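Drornent Bench Arm: Shared Workshop Build Guide
Home | Parts | Wiring | Set-up | Faults
Print this page | E-mail this page
Reading time: 2 minutes

Section 6. First pick-up practice

Now the fun starts! By this point both arms should be bolted to the rail and homed, with the Danik control program open and speed set to 600. Paper is a brilliant first test, as it shows up a crooked finger straight away.

1. Lay an envelope flat on the mat, flap side up. One with a round seal sticker is handy, as you can aim the fingers either side of it.
2. Bring the fingers down slowly from the Jog page until the tips are close to the paper.

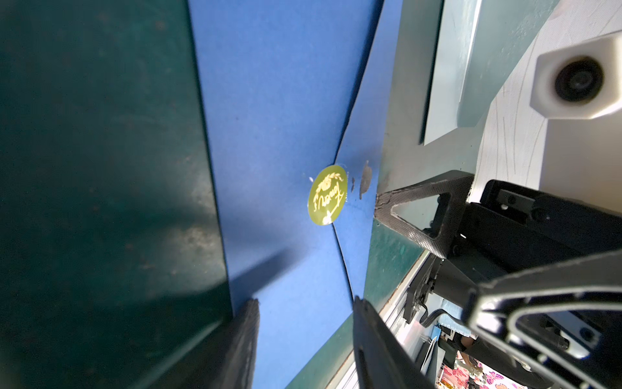

Keep the jog step at 2 while you do this. Lakmal Ranasinghe, who wrote the Irnthorpe workshop's settings file, uses 1,000 as the closing force for paper, and it's a lovely gentle grip.

CAUTION: Keep your own hands and sleeves well back whenever the motors are live.

3. Add a second envelope in a different colour and size, turned at an angle to the first. Park the other arm clear of your path before you move.

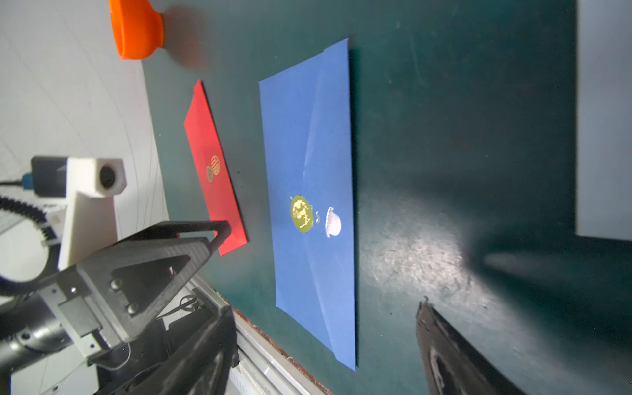

4. Save the position as PAPER and raise the arm fully.
5. Clear a space and stand a plastic bowl upright on the mat. Line it up with the gap between the open fingers. 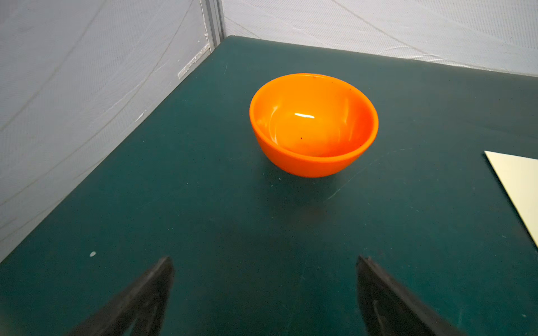 Go in level and take it by the rim. Raise the closing force to 1,975 for this one and save it as BOWL.

Note: Shiny plastic can throw glare back at the wrist camera. Turn the lamp a little and try again (Patwary lens hoods fit too, see Parts).

6. Run PAPER, then BOWL, at half speed.

Back to Wiring | Next: Faults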